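Last updated: 09/03/2022
By Baltasar Herrera

Play kitchen sessions, where we are

Quick one from the Gernari corner, everybody's packing for the Brardale visit so this will be short.

The count first. 316 usable examples on the play kitchen so far. Target is 3000 by December. Yes, that's a long way off. The pace is picking up though – 27 in a single afternoon last week, which is our best yet, and 35 should be doable once the reset between takes stops eating the clock. Whoever resets: doors fully shut, please. Half closed doors keep sneaking in and then the start position is no good for anything.

Cabinet door is the priority now. Gripper starts close to the handle, operator pulls, opens, lets go, backs off. Then the same again from farther out. Vary the approach! We have far too many that come in along the same line and the model learns exactly that line and nothing else. Slow ones are fine. Wobbly ones are fine too, as long as the door ends up open. Fails go in the fails folder, don't delete them, Flornama wants those for their side of the work.

After that the oven door, then pot on and off the stovetop. Faucet is parked for now. Too many arguments about what counts as a finished try.

Labels: one plain sentence per example. "Open the cabinet door." Not "cabinet", not "door thing 4". I spent a whole evening on this and would rather not agian.

Training run on the first batch goes to the Van der Merwe machine as soon as there's a free slot. No results to share yet, so please stop asking in the hallway. When theres a curve worth looking at it goes in the next newsletter.

Operators still needed for the early shift. No experience required, you get a practice hour first. Sign up on the sheet by the door or just write to me. 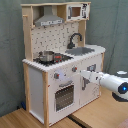
Contact: Baltasar Herrera, Gernari newsletter desk
© Gernari. All rights reserved.
Back to top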